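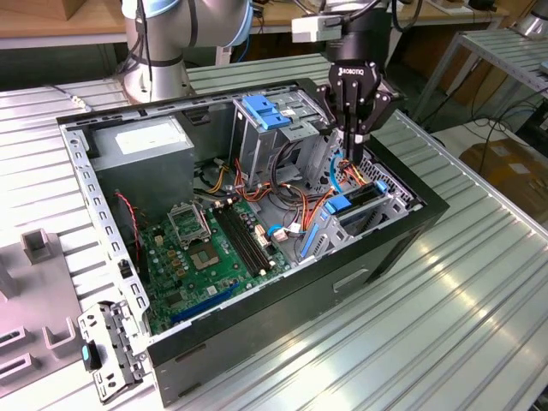
An open computer tower with its side panel off and the memory slots empty.

Wednesday, September 5, 2018

Bimla Lodhi is already talking when I find her in the parish hall at Nurport, and she doesn't stop for most of an hour, except to pour the tea. She has prepared adults for baptism, confirmation and first communion here for 8 years, and the new group begins in October.

"I love the first night," she says. "People come in looking as if they're about to sit an exam, and then someone asks why we light candles in broad daylight and off we go!"

The program is for grown-ups who were never baptized, or who were baptized in another church and would like to become Catholic. Some are engaged to a parishioner. Others have kids at the school and got tired of not knowing the answers at the dinner table. One man last year had driven past the church on his way to work for most of his life (he'd always liked the bell) and finally pulled in.

Do they have to make up their minds before they start?

"No, no, no. Come and listen. If you come three times and decide it isn't for you, I'll still be glad to see you at the pancake breakfast."

The group meets on a weeknight through the winter, with a reading from the coming Sunday's Gospel and then a topic: prayer, the sacraments, the saints, how the church year works. Bimla keeps the talking part to 40 minutes. After that it's questions, and those can go anywhere. Purgatory comes up every year. So do dinosaurs.

Each person has a sponsor, a practising Catholic who sits beside them at the meetings and stands with them at the Easter Vigil. Sebastião Sales has done it twice and is signing on again, even with the drive in from Rullby.

"I thought I was going to be the teacher," he told me. "Then my fellow Ryu asked me what I was thinking about during the Creed. I'd said it every Sunday since I was a boy and I had to go home and read it properly."

Ryu was baptized at the Vigil this spring. Sebastião still lights up describing it: the fire outside in the wind, the dark church, the water running down the back of Ryu's good shirt. "He was laughing. I was the one crying. My wife has never let me forget it."

There will be one change this year. People from the Dronovell side of the parish have asked for something closer to home, so two of the evenings before Christmas will be held out there, in a parishioner's living room. Bimla is delighted. "Living rooms are better than halls. You can't stack the chairs and run away."

What should a newcomer bring? A Bible if they own one, she says, and their baptismal certificate if there is one somewhere, though it can wait until after Christmas. There's no fee.

"And bring your neighbour," she adds, topping up my cup without asking. "Bring your mother-in-law. We've got plenty of mugs."

Names can be left at the parish office or given to Bimla after either Sunday Mass.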